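Syncing two wrist camera streams and gripper width before you train

Quick writeup of how we line up video and gripper width from the hand-held grippers. People keep asking in chat so it goes here. Assumes you have recordings already and a working Python setup. If you don't, do the install page first.

What you need
One session folder, both grippers
The width logs (csv, one per gripper)
Palel 0.9 or newer – older builds read the timestamps as local time and everything lands hours off
Disk space. More than you think

Step 1. Put everything on one clock

Each gripper writes its own timestamps. They drift. Not much over a short take, plenty over a long one. Don't trust the file creation time, that's when the writer closed the file, not when the first frame came in.

Run

palel clock --session ./session --ref left

This picks the left gripper as reference and fits a straight line from the right gripper's clock to it. Offset plus slope. Look at the residual plot. Should be flat noise. If it bends, split the session at the bend and fit each half by itself. Ruth Chambi wrote a spline version of this, it's in the tools folder, I don't use it – it hides dropped frames.

Step 2. Find the open/close events

The width log is clean, video is not. So start from width. Threshold on speed, not on position, or a slow squeeze on something soft gets missed or counted twice.

palel events --signal width --mode speed --min-gap 9

min-gap is in frames. 9 works for us. With 7 you get double hits whenever the fingers bounce. Go higher and you start eating real regrasps.

Step 3. Match events to video

The finger tracker looks for the two long bars in the lower part of the image and gives you a pixel gap per frame. Cross-correlate gap with width, take the peak, done. Mostly. The tracker likes high contrast between finger and background, and clutter is where it goes wrong. Crumpled foil wrappers and clear acrylic are the worst we've hit, bright highlights and doubled edges all over. 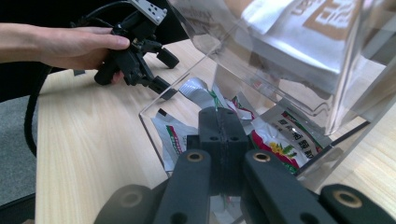 Duván Henao

Black bars against silvery foil, fine, the left one tracks all day. Acrylic edges are the problem. The edge detector sees the faint double outline along a corner and calls it a finger side, then the gap jumps and jumps back. Two fixes, use both.

First, mask. Everything above the fingertips at full open gets dropped. The mask file is per camera mount so if anyone moves the mount, redo it.

palel mask --cam left --draw

Second, anchor on the brass bushings. They're round, they're gold, nothing else in our data looks like that. Set

anchor: bushing
anchor_min_score: 0.7

in the config and the tracker uses the bushing centers on the fingers, then works out to the edges from there. Slower but the jumps are gone. The outer linkage bushings can go blurry up close, so leave them out of the anchor set.

Also – a second gripper can come into view. Also all black, also two black fingers, and the tracker will happily grab it. Set max_tracks to 1 and turn on lock_to_mount, which throws away any candidate that moves relative to the camera in a way your own fingers can't.

Step 4. Check it by eye

Don't skip this. Pick events at random, not just the first few, and step through them in the viewer.

palel view --session ./session --events random

Width trace on the bottom, video on top. Contact in the video should line up with the knee in the trace. One frame early or late is ok. More than that, go back to step 1, its nearly always the clock and not the tracker.

Step 5. Resample and write out

Control rate and video rate aren't the same so pick one. We resample width to the video frames, linear. Do not smooth before you resample. Edith Villanueva tried it and the policy learned to close late, took us most of January to find it.

palel export --rate video --interp linear --chunk 900

Chunk is frames per shard. 900 fits in memory on the lab machines. A 3900 frame take gives you four full shards and a short one, and the loader handles the short one, don't pad.

Common errors

"no reference clock" – session folder is missing the left log, or it's named wrong. Lower case only.
"peak too wide" – not enough open/close events to lock on. Record a few empty squeezes at the beginnning of each take.
"anchor lost" – bushing out of view or washed out by glare. Lower the min score a little. If that doesn't help, drop those frames and move on.

Config files for both grippers are in the Gulell repo under sync. If you change the defaults tell Jiahui Yuan, she runs the nightly export off the same files.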